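Frequently Asked Questions: Machines and Everyday Chores
Candodeck Home Automation Information Desk

Can a machine fold my laundry today?
In part. Several systems can fold a flat, known item such as a hand towel when it is laid out in front of them. Mixed laundry is much harder. In our most recent trial of towel folding, the system finished 80 percent of attempts without help. With shirts, the figure was 20 percent.

Why is cloth so difficult?
A cup keeps its shape when it is lifted. Cloth does not, and each grasp changes what must be done next. Dark fabric adds a further problem – folds and edges are hard to tell apart on a single-color surface. Homes also differ from one another far more than test rooms do.
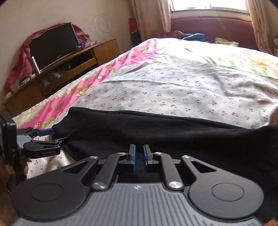

Two hand-held grippers at a black cloth on the edge of a bed.

Are hand-held grippers the same as robots?
No. A person holds and moves them. Recordings made with such tools can be used to teach a robot arm how a task is done.

Which chores are closest to being ready?
Floor cleaning is well established. On the shop floor, moving closed boxes between fixed points is also routine. Making a bed, sorting clothes and clearing a crowded shelf remain under study.

Does Candodeck sell a household robot?
No. The Pelovex program is for research only, and no sale date has been set.

May my household take part?
Applications open in April. Each household is asked for 12 sessions, and may withdraw at any time by writing to the Rasau office.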